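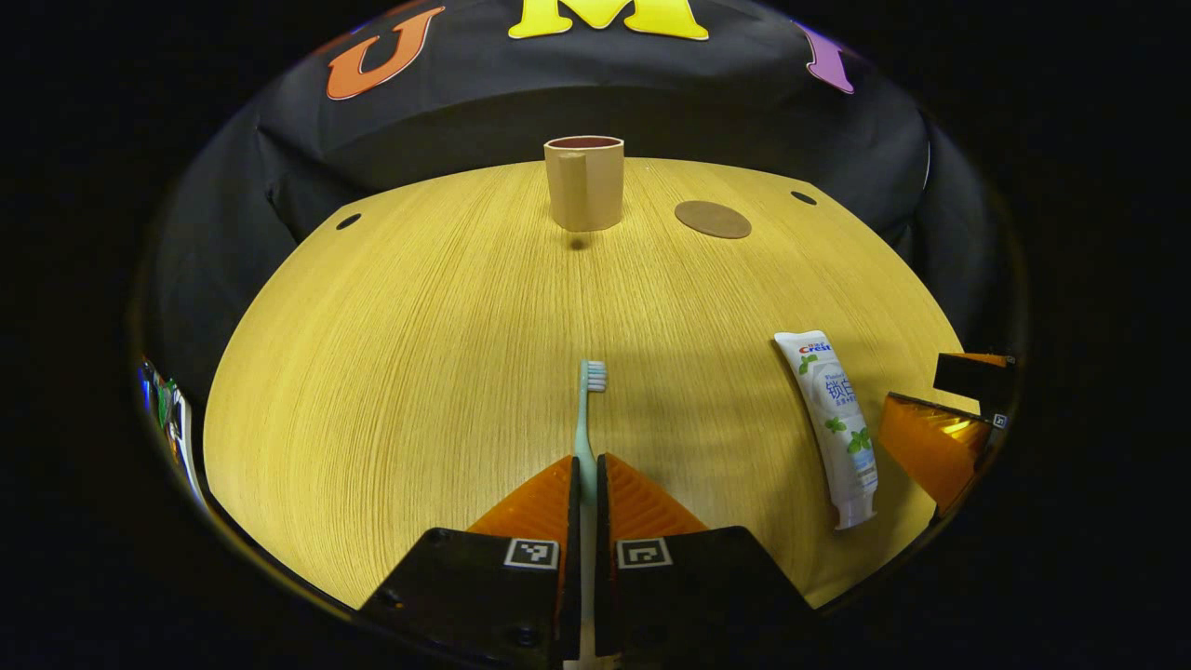

Round table, beige cup, felt letters on black cloth

Short film blocks at a small festival: does the running order change the audience vote?
Project report, Film and Events, second year
Author: Urbonaitė
Handed in Sunday, July 22, 2018

1. What the project was

Zodia is a short film festival in Kanville, five evenings plus a Saturday matinee. All shorts, shown in blocks of six or seven films with an audience prize for each block. My question was a small one. Does it matter where in the block a film sits? Everybody who programmes shorts seems to think so. Strong opener, difficult stuff in the middle, crowd pleaser to finish. I wanted to see if the votes say the same thing or if it is just a habit.

Second question, added late: do people who leave early vote at all.

2. Background, short

Not much written on it that I could get hold of. Plenty on feature festivals, premieres, prizes, sales. For shorts mostly programmers' own notes and a few interviews. The interviews agree on three things more or less – don't put two comedies together, don't put the longest film last, and never follow a documentary about illness with an animation. The last one came up in two separate places so I take it seriously.

There is also the general idea that people remember the first and last items in a list best. This comes from memory tests with word lists. A film isn't a word. But a block of seven with no interval is quite a lot to hold in your head while you are filling in a slip in the foyer with people pushing past to get to the bar.

3. How it was done

The main hall in Kanville has 300 seats. Total admissions over the whole festival came to 2423, which the box office gave me as one figure with no split by evening. That turned out to be a problem, see section 6.

Each person got a paper slip on the way in, with the film titles in screening order and a row of boxes from one to five. Slips into a tin on the way out. The festival runs this vote anyway, I only asked for the slips afterwards. For two of the blocks I was allowed to change things. Block B and block D were each shown twice, once at the evening screening and once at the matinee or late show, and for the repeat the order was turned round. Same films, same hall, same projector. First became last.

The other blocks I left alone and used only for comparison.

I also stood in the foyer with a clipboard after block D and asked people one question: which film do you remember best. Not which did you like best. Most answered the second question anyway.

Budget was 495 pounds from the department in Plusham. Went on train fares, printing the extra slips, two nights in a hostel and a stapler. The stapler broke.

4. What came out

I had 256 usable slips from the two test blocks. Usable means at least four films marked. Slips with every film given a five I kept in, after thinking about it, though somebody giving five to everything is not telling us much.

Block B, evening order: the opener (a comedy about a driving test) got the best average. Turned round, it played last and still got the best average. So nothing there, it is just a film people like. The old closer, a slow piece about a ferry crossing, came fourth in its usual place and second from bottom when it opened the block. People were still finding seats during it. I was one of them.

Block D was more intresting. The third film in the evening order, an animation with no dialogue, did badly. Third from the end in the repeat, sat after a shorter and louder film, it did a lot better. The rest hardly moved. I don't think it was the number of the slot, I think it was the neighbour. In the evening it came right after the strongest drama in the block and half the audience was still thinking about that one.

Neither block shows a clear first-and-last effect in the marks. In the foyer question it does show a bit, the last film gets named most often both times. So people remember the last film, they just don't mark it higher for it.

On leaving early: hardly any slips in the tin with the last titles left blank. Either early leavers don't vote or they mark films they haven't seen. The door team believed the second. No way to check from paper.
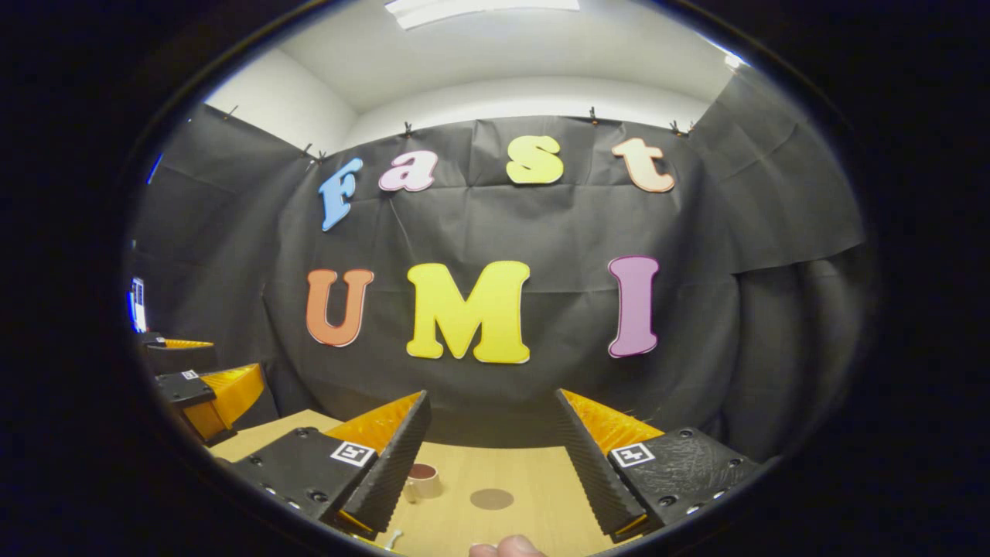
Black backdrop with Fast on the upper row, UMI on the lower

5. What it means for programming

Be careful here as it is two blocks at one festival. With that said:

Position on its own looks weak. A popular film is popular anywhere in the block.

What stands next to a film looks more important than its number. A quiet film after a heavy one suffers. A quiet film after a light one is fine, maybe helped.

Opening is a bad place for anything slow, for the plain reason that doors are still open. Zodia lets people in until the end of the first film. If that rule was changed the opener problem might go away by itself, cheaper than any reordering.

I would also suggest a short gap between films. At the moment credits run straight into the next title, five seconds of black at most. Two people in the foyer mixed up films four and five and had clearly given one mark to the pair of them. Ten seconds and a title card would do it.

6. What went wrong

No admissions per evening, so I can't say what share of each audience voted. Should have asked for this before the festival and not in the week after, when everyone had gone home.

Evening and late crowds aren't the same people. Late show was younger and noisier, matinee had families in. So when an average moves I can't be sure it's the order and not the crowd. A proper test would turn the order round on the same evening slot a day later. Asked for this, was told no, fair enough, they have tickets to sell.

Title misprint on the block B slips. One film was listed under its working title, and several people left it blank becuase they thought it hadn't been shown. I took that film out of the averages.

The foyer question was badly worded. See above.

I did the typing-in by myself, twice, and the two versions didn't match on a few slips. Went back to the paper each time. Bad handwriting on the comments, which I haven't used.

7. If there was a next time

Same test, more blocks, one crowd type. Seat numbers on the slips if the venue agrees. And ask Plusham for the money earlier – the fares had nearly doubled by the time it was signed off.

Slips are in the department office in two shoeboxes, by block. Table of averages in the appendix, blocks B and D only. The comparison blocks are still to be typed up.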